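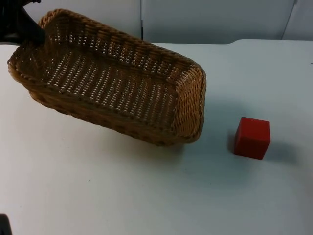
Residents of Stolluteo who have had property taken from a garage or storage unit are asked, usually within the hour, to supply a written list of what is missing. The quality of that list has a considerable effect on what follows. In my years of handling property reports at the front desk, the most common entry was a single noun: bicycle, drill, basket, lamp. Such entries are accurate and of very little use. "Wicker basket" could apply to an item in half the homes in the county, while "rectangular basket, tan to golden-brown, tight crisscross weave, thick braided rim slightly darker than the sides" gives an officer something to compare with the object on the shelf. The second entry takes perhaps a minute longer to write.

The matter came to my attention again in May, following the recovery of goods from a rented unit on Lachance Road in Tralulport. Officers removed a large quantity of household property believed to have come from a series of break-ins in both towns. Much of it was ordinary: hand tools, kitchen appliances, fishing gear, boxes of holiday decorations. A portion had already been listed for sale on Gollico, where one careful seller had photographed each item against the same garage door. A buyer recognized her own sewing machine by a chip in the base and reported the listing.

Identification was slow after that. Of the reports on file, 5 contained a serial number. Owners were invited to view the property by appointment, and several stood in front of an item that was very likely theirs and could not say so with confidence. One man had lost a table saw, and there were 2 table saws of the same make in the room. He had purchased his new, kept no paperwork, and had never marked it. Neither saw was released to him that afternoon.

It is understandable that people do not prepare for this. A household inventory is tedious to compile and is seldom needed. I maintained none myself until a break-in at my own address, when a claim I had estimated at $4000 was settled at $2177. The difference was made up almost entirely of things I knew I had owned and could not document. The adjuster was courteous throughout and did not move on the figure.

The following practices are recommended on the basis of that experience and of the desk work that preceded it.

Serial numbers should be recorded on the day of purchase. On power tools the plate is often on the underside and wears away with use. A number that can be read in the store may not be legible three years later.

Items without serial numbers should be described by shape, color, material and damage. Damage is the most valuable of these. A scorch mark, a replaced screw or a repaired handle will separate one object from another when nothing else does.

Engraving remains effective for metal tools and bicycle frames. A driver's license number with the state abbreviation is preferable to a name, and Social Security numbers should never be used. For painted or delicate surfaces a property-marking pen is sufficient, although the ink fades and should be renewed.

The inventory should be stored somewhere other than the premises it describes. A list kept on a laptop is lost with the laptop. A printed copy left with a relative is adequate, and many people now send the document to themselves by email.

Anyone who discovers stolen property in an online listing should save the page and contact the police department before contacting the seller. Arranging a private meeting to retrieve one's own goods is dangerous – it also alerts the seller, who may remove the listing and move the remaining items. Department staff can request the account details from the marketplace, and the case number from the original report should be at hand when the call is made.

Owners who reported a loss and later found the item in the attic should also call. Open entries remain in the system until they are withdrawn, and an owner may otherwise be questioned about a generator that was never stolen. Corrections may be made by telephone with the case number.

Home About Archive Older Posts Contact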